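Squeaky floor between the sofa and the door, anything short of pulling it up?
Asked by Gobnait Dolan, 29th May

Hi everyone! We moved into our place in Cirnstead in November and the living room floor has been chirping ever since. It's worst on the way to the door, and with a baby asleep down the hall I've started walking like a burglar. I tried talcum powder, which helped for maybe an evening. There's no getting at it from underneath. Any ideas before I call someone?

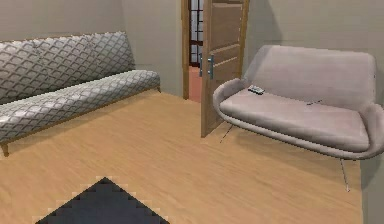 Living room, looking toward the door

3 answers

Américo Barreto
Congratulations on the baby! Before you spend a cent, walk the room slowly in socks and put painter's tape wherever it complains. Ours had 10 bits of tape by the end, nearly all in one line. Then check the edges. If the boards are tight against the wall they can't move when the weather turns, and they rub. Pull a piece of baseboard and look for a gap. I trimmed ours back one rainy weekend and it's been quiet since, touch wood.

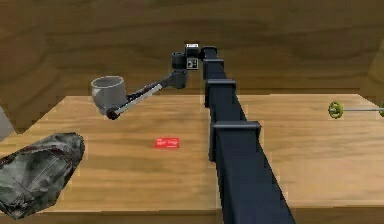 Squeaks also come from dry joints, and for those I'd try a powdered graphite before anything wet. Do test it somewhere hidden first, as it's dark stuff and it shows terribly on pale wood. I'd worry about it on a light top like the table here, and a light floor is no different. Brush it in, lay a towel over it, walk on it a while, then vacuum well.

Dirk Sauerland
just put a rug down

Lourenço Godinho
I paid $114 for a man to tell me mine was the subfloor, so do try the tape first. Good luck, and sleep well!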